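Sorters wanted, Friday shift

Rendosier is hiring sorters for its Silville site. You stand at a table and put drink cans, plastic bottles and packaging into the right bins. Crushed and dented cans go in with the rest. Full ones are set aside for Hervé Cordier. 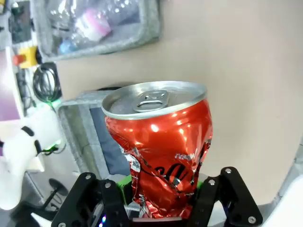
Ludivine Perrin says the bottles take longer than the cans, and that new people should ask when a wrapper has them stuck.

The shift starts at 10 a.m. Gloves are supplied. Bring closed shoes and your own lunch. No experience needed, but you must be able to stand for most of the day.

To apply, call the office at extension 277 and ask for Régis Chauvin. Applications close at the end of August.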